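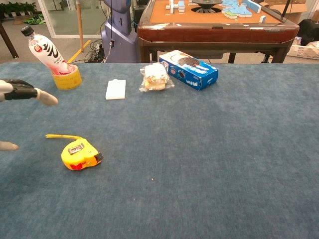 Open day at Skullen, who else went?

rustbelt_ray
Went to the robot open day at Skullen in November, the morning slot. 30 people per group. They had the hand working over a table of everyday stuff: drink bottle, roll of yellow tape, tape measure, a box of cookies, some wrapped bread or cake. The guide said the system has 3,874 logged grasps on it so far and they want 4,000 before they change the fingertips. I liked it. Slower than I expected.

dovetail88
I was in the afternoon group. Slow is right. I timed one pick and gave up. Colleo had a suction arm at their open day last year that would have cleared that table before I got my coat off.

rustbelt_ray
Suction on crinkly plastic wrap? I'd like to see that. A wrapped slice of cake is a harder job than a flat carton.

dovetail88
Fair, but nobody is paying for a cake picker. Show me one part done 412 times in a row with no misses and I'm interested.

m_orchard
The 412 number was on the Tkachuk handout, by the way. That was their best run on boxes only. Soft items weren't counted.

dovetail88
Then the handout should say so on the front.

m_orchard
It's on the back, small print. I agree with you there.

kettle_north
Did they let anyone move the objects? At Lemamley you could only watch.

rustbelt_ray
Yes, near the end. A kid laid the tape measure down with some of the tape pulled out — the guide was fine with it.

kettle_north
Thanks. I'll sign up for the spring one. Is parking still behind the building?

m_orchard
Yes, use the second gate.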